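March 7, 2024 — shared shop, back bay

Long evening on the grippers and my thumbs are sore, but we have a matched pair again! The left one (Vova) had been closing a hair late since I swapped the linkage, and I spent nearly 2 hours blaming the spring before Boglárka Major leaned over and asked if I'd put the bushing in backwards. I had. Flipped it, closes fine now, moving on.

New orange pads are in on both. The ribs hold knits way better than the flat ones from July — those just skated over anything fuzzy. Screws on Vova are snug, the other one still wants threadlocker (Zarnham order, bin 11, if it ever shows up).

Then clothes. We've been doing the black jacket on the white hanger, coming in low with the fingers open and the fabric hanging down between them. Four runs before I got tired. Black on black is rough on my eyes, so I went slower than I'd like. 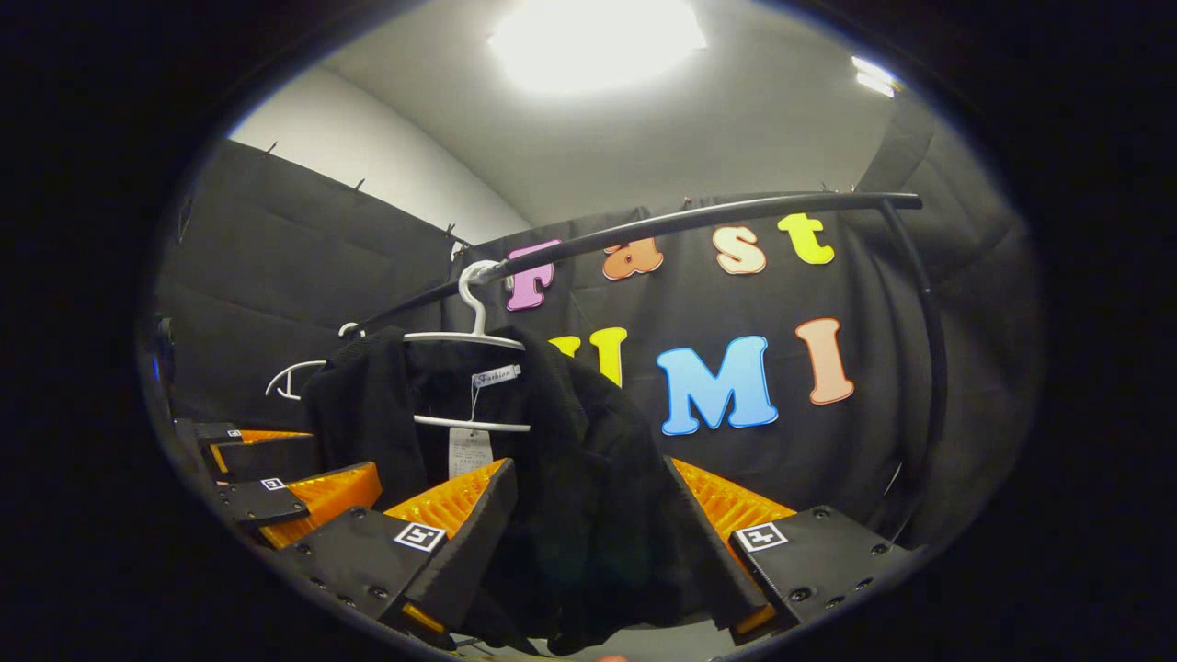
Boglárka wants to try the approach from the side next, hanger first and fabric second, and I think she's right, but I want the Csonka mount stiffened before we change anything else. It flexes when I twist my wrist and I don't trust the numbers with that going on.

To do: reprint the Trimance bracket with thicker walls, cut two spare pads, re-tape the tag sheet, and please, whoever has the small hex driver, put it back in the drawer.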